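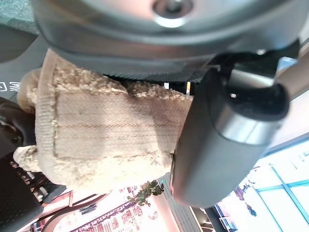

About Stulness

Stulness is a home tidying and household care company. We clear living rooms, sort soft goods, clean rugs and glass, and put things back where the people who live there can find them. The company was started by Tibor Dobos and Hemant Sandhu, who had both worked in hotel housekeeping and wanted to do the same kind of work in private homes and shared lounges.

Our office is on the ground floor of the Polport building, with a storage room behind it. Customers are welcome to stop in, but most of our work is booked by phone.

What we do

Most jobs are ordinary ones. A living room has been used by a lot of people for a few days, and things have ended up in the wrong places. Our teams work in pairs and follow the same order every time: soft things first, then food and drink, then trash and recycling, then surfaces, then the floor.

Soft things means slippers, socks, pouches, throws and cushion covers. Fleece and knit pieces are checked for flecks and marks, brushed by hand, and either returned to their basket or set aside for washing. We don't tumble dry anything with a sherpa trim. Pairs are kept together with a cloth tie. If we can find only one of a pair, we leave it on top of the basket so the customer sees it.

Food and drink come next. Unopened bottles and cans go back to the kitchen or to a shelf the customer has chosen. Snack tubes are closed and stood upright. Whole fruit stays on its plate unless we are asked to move it. 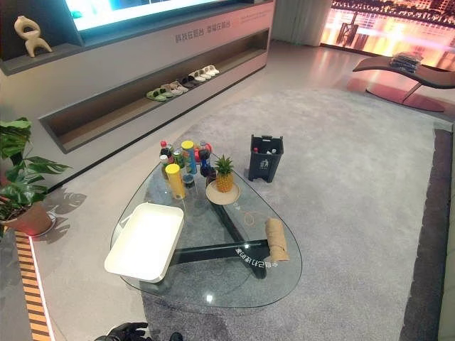

Glass coffee tables take longer than people expect. Everything comes off before we clean, including trays and small bins, and the top is wiped with a damp cloth and then a dry one. Where there is printing on the glass we use water only, on both sides. Loose cords are coiled and left with whatever they belong to. The last step is the underside, which shows every fingerprint when the base is dark.

Shag rugs are combed before they are vacuumed, and we lift the table off first if two people can do it safely. A light gray rug shows crumbs less than a dark one does, so we go over it twice. Small trash bins are emptied, rinsed and put back in the same spot – recycling is sorted by the rules of the building we are in.

Long low cabinets are wiped along the front and top. We don't open doors or drawers unless it has been agreed in advance.

Who we work for

Our longest-running customer is Rimach, a group of furnished apartments with shared lounges. We also look after the common rooms at Mok and a growing number of family homes. Last year we completed 1,625 visits. A standard living room visit takes roughly 60 minutes with a team of 2.

Hemant runs scheduling and training. Tibor handles supplies and visits each new customer before the first booking to write up the room list. The list says where things go, what should be left alone and which products can be used. Customers get a copy and can change it at any time.

Booking

Call the office between 8 a.m. and 4 p.m. Evening visits are available for shared lounges. In December we book up early, so please call ahead if you need us before or after a party.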